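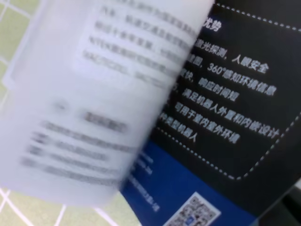
Häufige Fragen zur Prospektsammlung Faulkner

Was wird gesammelt?
Gedruckte Firmenschriften aus der Technik: Faltblätter, Broschüren, Datenblätter, Preislisten und Messekataloge. Der Bestand umfasst Drucksachen auf Deutsch, Englisch, Chinesisch und in kleinerem Umfang auf Italienisch. Bücher und Zeitschriften nehmen wir nicht auf.

Wie groß ist der Bestand?
Erschlossen sind 593 Mappen. Eine Mappe enthält die Drucksachen eines Herstellers, bei größeren Herstellern gibt es mehrere. 104 der Mappen enthalten chinesischsprachiges Material, überwiegend aus den Bereichen Sensorik und Automatisierung.

Ich lese kein Chinesisch. Kann ich mit diesen Mappen trotzdem etwas anfangen?
In vielen Fällen ja. Zu jeder chinesischen Drucksache gibt es ein Beiblatt mit Titel, Gegenstand und den übersetzten Zwischenüberschriften. Werbetexte sind oft ähnlich aufgebaut. Ein Kasten mit der Überschrift 优势 nennt die Vorteile, dort stehen dann kurze Zeilen wie 人眼安全 (augensicher), 响应时间短 (kurze Ansprechzeit) oder 可用于室内室外环境 (für Innen- und Außenbereiche geeignet). Angaben wie „360°“ sind auch ohne Sprachkenntnisse zu finden. Vollständige Übersetzungen fertigen wir nicht an.

Sind die Angaben in den Prospekten geprüft?
Nein. Es handelt sich um Werbung der Hersteller. Wir geben den Inhalt so wieder, wie er gedruckt ist.

Wie blättere ich die Prospekte richtig um?
Bitte mit sauberen, trockenen Händen und an der oberen Ecke. Dünne Blätter liegen manchmal doppelt aufeinander und lassen sich mit dem Falzbein trennen, das an jedem Arbeitsplatz liegt. Dunkle Vollflächen zeigen schnell Fingerabdrücke, fassen Sie solche Seiten am Rand an. Handschuhe sind nur bei den Mappen mit rotem Etikett vorgeschrieben.

Darf ich gefaltete Blätter ganz öffnen?
Ja, wenn der Tisch genug Platz bietet. Falten Sie das Blatt danach nur entlang der vorhandenen Linien wieder zusammen. Eingerissene Falze bitte melden und nicht selbst kleben.

Darf ich fotografieren?
Für private und wissenschaftliche Zwecke ja, ohne Blitz und ohne Stativ. Glänzendes Papier spiegelt am Fensterplatz, die Tische an der Rückwand sind dafür besser geeignet. Für Veröffentlichungen klären Sie die Rechte bitte selbst mit dem jeweiligen Hersteller.

Was kosten Scans?
40 Cent pro Seite bis Format A4. Größere Formate und ausgeklappte Faltblätter auf Anfrage. Aufträge ab 1000 Seiten müssen vorher schriftlich vereinbart werden.

Kann ich Prospekte ausleihen?
Nein. Die Mappen können nur im Lesezimmer in der Prirkness benutzt werden, höchstens drei gleichzeitig. Bestellen Sie bitte zwei Werktage vorher und geben Sie die Mappennummer aus dem Verzeichnis an.

Nehmen Sie Prospekte an?
Gern, sofern sie vollständig und trocken gelagert sind. Schicken Sie vorher eine Liste mit Hersteller, Sprache und, falls aufgedruckt, Jahr. Dubletten geben wir an die Sammlung Zedmont weiter. Portokosten können wir nicht erstatten.

Wann ist das Lesezimmer geschlossen?
Am Freitag, 13. Juni, bleibt es wegen Regalarbeiten ganztägig zu. Die im April geänderten Öffnungszeiten stehen auf der Seite „Besuch“.

Wer beantwortet weitere Fragen?
Elsie Sowerby, über das Kontaktformular oder vor Ort an der Ausgabe.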